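The desk phone at Direll rang at 4 and I was told to kill him.

Well. Not told. Asked. There was a rumor going around that the old star of Landcombe was dead, had been dead since June, and could I have a page up before the other sites did. Is he dead or alive, net worth, wife, daughter. The usual order. I had 90 minutes.

I'd watched Landcombe as a kid. Everybody had. He played the doctor with the limp. Then the doctor died in a fire, then he came back without the limp, and by that point my mother was so in love with him that she didn't mind.

I typed. Born somewhere cold. Married twice - no, once, the other was only on the show. Net worth, I made it 2 million, which was what we gave everyone we couldn't look up.

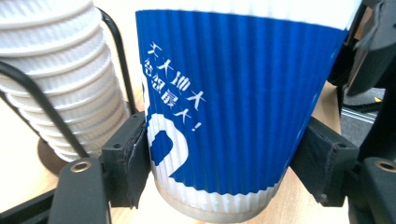 Then the death part. No obit. No statement. Only a comment under a clip, and another comment agreeing with it, and a third one that just had candles. I called his agency, Yurchenko, and got a recording. Called again. Same recording, same piano.

The third time a man picked up.

"Is he dead," I said. Bad opening. I was in a hurry.

"Who wants to know?"

I told him. He laughed, a long one with a cough at the end, and I knew that cough. Season two, the hospital roof.

"Yurchenko closed years ago," he said. "They left me the phone number. What did you put for the money?"

"Two million."

"God. Make it three."

I asked where he was living. Belcombe, he said, above a bakery, the stairs were murder but the smell was good. I asked about the daughter. Quiet for a bit. Then he said she reads these things, so be careful, and could I put down that he was well.

"Are you well?"

"Put down that I am."

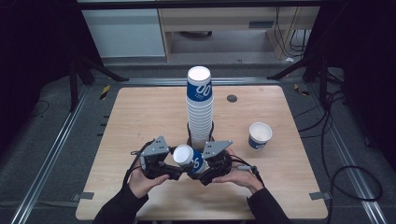 My editor was typing at me the whole time. Where is it. Where is it. The other sites had him dead already, one with a black ribbon. I kept the phone wedged on my shoulder and looked at anything that wasn't the screen, the wall, the tall stack of paper cups standing up out of its wire holder, white with a blue band, the kind of thing you stare at when a man is breathing in your ear and niether of you wants to hang up. He said, was it a nice page? I said it had a picture. He said which one. I said the roof. He said oh, good, I still had the hair.

I filed it at the last minute. Alive, Belcombe, well, one daughter. Three million.

It got 3029 views, which was bad. The ribbon one did way better. My editor said dead would of been stronger and maybe I could leave it open in the headline, with a question mark, so I did that, God help me, I put the question mark back.

The phone rang again while I was getting my coat. I let it go four rings. Then the piano was in my head, and I picked up.

"It's a good page," he said. "She called."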